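Teaching by hand vs. remote control for peg-type tasks?
Forum > Workshop > Arms and grippers
17 replies

bodport_tanko
Started Thursday

Okay, I need some opinions before I lose another weekend to this. I'm trying to teach an arm to lift square pillars out of round sockets in a tray and set them into other sockets. Sounds easy! My cousin's kid could do it while eating a sandwich.

I've done 50 demos so far by grabbing the arm and pushing it around with the brakes off (free-drive, lead-through, whatever your brand calls it). Playback gets to the pillar fine. Then it goes to lift and the thing tips against the rim of the socket, and we're done. When I look at my own demos I can see why — my hand is doing half the work. I'm leaning on the wrist, I'm wiggling it, I'm feeling the plastic let go. None of that is in the joint positions.

So I'm thinking of going over to remote control with a leader arm. Has anybody made that switch halfway through a project? Did you throw out the hand-guided stuff or mix it in? My wrist view is mostly gripper, by the way, so if you have ideas about what the policy can even learn from that, I'm all ears.

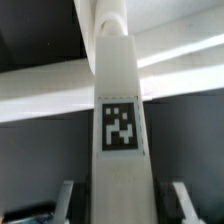 multholm_mike
Don't switch. I know everybody loves a leader arm right now, but you'll trade one problem for a worse one. With remote control you feel nothing at all, so you slam into the rim and don't know it until the pillar is already leaning. I did a whole set of connector insertions that way and my demos were garbage for the first week. Hand guiding at least gives you honest contact. Log the wrist force along with the positions and train on both.

Cyril Oakley
Gonna disagree with Mike on this one. The force you log during hand guiding includes the force of your hand, and depending on where you grab the arm you can't pull the two apart. Grab above the sensor and you're okay-ish. Grab the gripper body, like everybody does when it gets fiddly, and the numbers are mush.

The other thing is that your arms and your head are in the side view for every hand-guided demo. Then at playback you aren't there. I had a policy that basically waited for my elbow to show up.

multholm_mike
Ha, okay, the elbow thing is real. I still say a person can learn to stay out of the way.

tetonridge
You can stand out of view for maybe the first reach. Try doing that for a pillar at the back of the tray with another one in front of it.

bodport_tanko
Yeah, that back one is my problem child. From the side camera the front right pillar covers part of its marker, so I can't get a clean pose on it until the front one is gone. I've been doing the front one first every single time just to dodge that. Probably a bad habit?

Cyril Oakley
Very bad habit, in my opinion! You've taught it an order without meaning to. The first time it sees the tray with things in a different spot it'll have no clue. Mix the order up now while you only have 50.

I run the same kind of job at our place, three pillars and an open socket, and I use the socket as the parking spot. Any pillar can go there first. That gave me a lot more variety without having to print anything new. 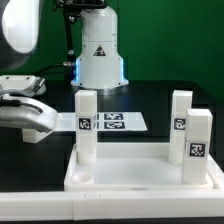 bodport_tanko

Okay, the parking spot idea is going straight in my notebook. I have an open one at the front left of my tray too and I'd just been treating it as the goal. Dumb question for Cyril: what do you do about the jerkiness with a leader arm? I borrowed one for an evening and my lifts looked like I'd had nine coffees.

Cyril Oakley
Not a dumb question. Scale the motion down near the tray. I have a foot pedal, and when I hold it the follower moves at half of what my hand does. Reach at full scale, then pedal down for the grab and the lift. Also rest your elbow on something, a stack of books is fine.

And straight up means straight up. If you come off vertical while the bottom is still in the socket, it binds. I lock the tilt while the pedal is down and only steer the other directions.

multholm_mike
Locking the tilt is cheating a little, isn't it? You aren't showing it the task anymore, you're showing it the task plus your training wheels.

Cyril Oakley
Sure, and the policy never knows the wheels were there. It only sees good lifts. I can live with that.

multholm_mike
Until a pillar is sitting crooked and it needs some tilt to get hold of it.

tetonridge
Mike's got a point there. I keep the tilt free for the approach and lock it after the fingers close. Best of both, for me anyway. I also record recoveries on purpose — start with the pillar leaning, fix it, carry on. I had 172 demos with no recoveries in them and the thing fell apart at the first bump. Added a batch of ugly starts and it got a lot calmer.

ong_printlab
Has anyone tried starting with hand guiding for the reach and remote for the lift, in the same demo? We do this at Ông and it's slow but the data is nice.

bodport_tanko
I hadn't even thought of splitting one demo. How do you handle the switch, does the arm hold still in between?

ong_printlab
It holds, I step back, then I pick up the controller. We cut the pause out afterward. Don't leave it in or the robot learns to stand there, same as Cyril's elbow.

bodport_tanko
All right, plan for the week: leader arm, pedal, tilt locked after the grab, order shuffled, plus a handful of leaning starts for tetonridge. I'll keep 7 of the hand-guided ones where my arm is mostly out of view and dump the rest. Mike, I'm logging force too, so don't be mad.

multholm_mike
Not mad. Post the numbers when you have them, including the bad ones.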